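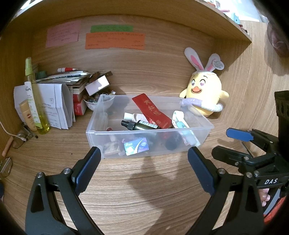

Figure 3. Desk setting from the Pikcombe collection, seen from the camera on the hand-held gripper. The bin holds small household items of mixed shape.

4.2 Collecting the bin examples

The bin task asks the learner to take one named item out of a crowded container and set it down on the desk. We chose it because the fingers have to enter a space with walls on all sides and neighbors that shift when touched. Tubes, bottles, packets and small boxes were mixed on purpose. The walls of the bin are clear, and our earlier set from Sarnard had almost no clear containers in it.

All examples were gathered by people holding the gripper, with no robot arm involved. Each operator was given a short practice period and then worked from a printed list of target items. The list gave the item and nothing else. Operators chose their own approach angle and their own grasp point, and they were free to push a neighbor aside first if they thought it was needed. An example began when the operator said the item's name and ended when the fingers opened over the desk.

We left the rest of the desk as it was. Papers, glasses, bottles and a plush toy stayed around the bin, and notes stayed on the back panel. In the January pilot we had cleared the surface before each run, and the policy trained on those runs did poorly on any desk that had not been cleared. The items inside the bin were stirred by hand after every 3 examples – more often if the same item kept ending up on top.

The Pikcombe desks gave 1,000 examples in total. We set aside 400 of them for the comparison in Section 5 and removed 93 in which the target item left the camera's view before the grasp. Failed grasps were kept if the operator tried again and succeeded, and both attempts stay in one example. Labels for the target item were checked by a second person using the Pridow viewer.

Bottles needed separate treatment. A smooth bottle standing upright can be held at the neck, the middle or the base, and operators differed a good deal in which they preferred. We marked the grasp height for each bottle example by hand.

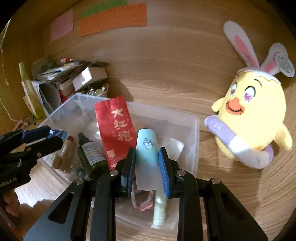 Sang-wook Ryu argued, on reading an early draft, that the grasp height should not be marked at all, as the learner would pick up the operators' habits from the motion alone. We trained the Sung model both ways to check. The results are given in Section 5.3, along with the split by operator. The marks are included in the released data as a separate file, so that they can be left out.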